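Scuffs on a white play table, and block storage

Posted by Gustness, 2021-06-30

I have a white table with a blue-gray plastic tray on it for large building blocks. The top has picked up gray smudges and dark scuffs and dish soap doesn't shift them. I also can't decide if the blocks should be stored stacked or single.

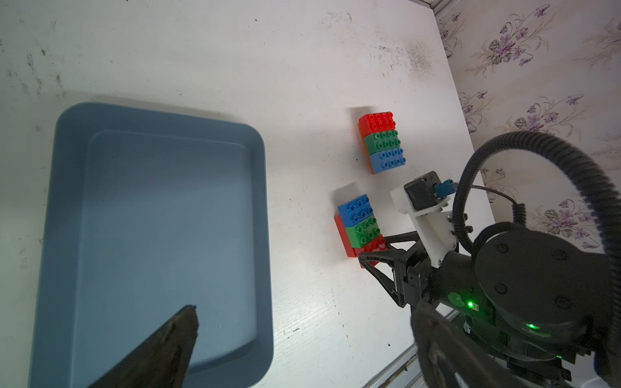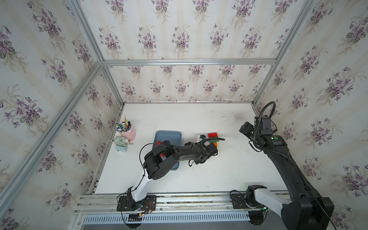 The wall next to it is papered, so I'd like to avoid anything that splashes.

Elínborg Vigfúsdóttir
Try baking soda and a barely damp cloth. Rub lightly, wipe, repeat. Mine took 7 passes and came up around 90 percent clean – the last specks stayed. Test a corner first. Do the side near the wallpaper with the cloth only, no spray.

Sriwong
Melamine sponge. It can dull the finish.

Wivville
Single blocks for storage. Stacks take up less of the tray but they get stuck together. Felt under the tray helps with new scuffs too.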